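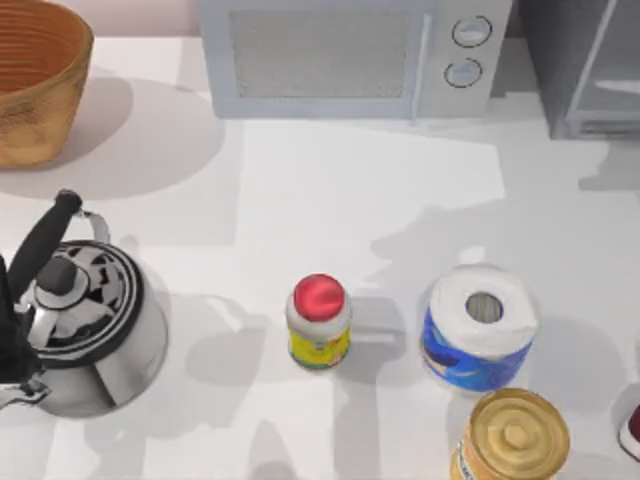 From: Elaheh Naseri
To: skosetti-sim
Date: 14 January 2023
Subject: Re: Gripper passes through objects after checkpoint reload

Shahram Hashemi wrote:

> Kitchen counter task, seed 2708. After a reload the gripper closes on the object, reports contact for one step, then the fingers end up inside the mesh. No error in the log. A fresh start with the same seed is fine. Is this the controller or the physics? I'd like to rule out our Vahidi wrapper before I file anything.

Shahram,

Physics side, I think, and your wrapper is probably clear. I ran 500 episodes from a fresh start and 500 from a reload, wrapper removed in both. Fresh start: no penetrations. Reload: 360.

The checkpoint stores object poses and velocities but not the contact cache. On the first step after a reload the solver sees no existing contacts. If the finger is already close to a curved surface, the commanded closing motion is large enough to put the tip past the collision margin before a new contact pair is made.

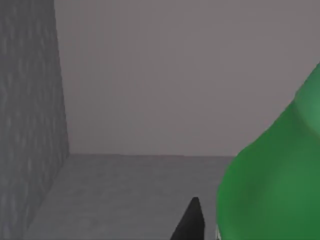
Large rounded shapes are worse than flat-sided ones in my runs. The collision hull is coarser than the visual mesh, so the gap you measure on screen is not the gap the solver uses. Please log signed distance from the hull.

Two workarounds for now:

- Hold the gripper command for ten steps after a reload, then resume.
- Call `rebuild_contacts()` by hand before the first step. Slower, but it also fixes the one-step contact report.

Do not train on episodes recorded across a reload. The success check only looks at object height, so a penetrating grasp – finger inside the mesh, object dragged upward – is scored as a pass. Fereshteh found the same thing in the April set and had to drop 1093 episodes.

I have a patch that saves the cache with the checkpoint. It breaks loading of old files, and I would like Parviz to look at the version check before it goes in.

Elaheh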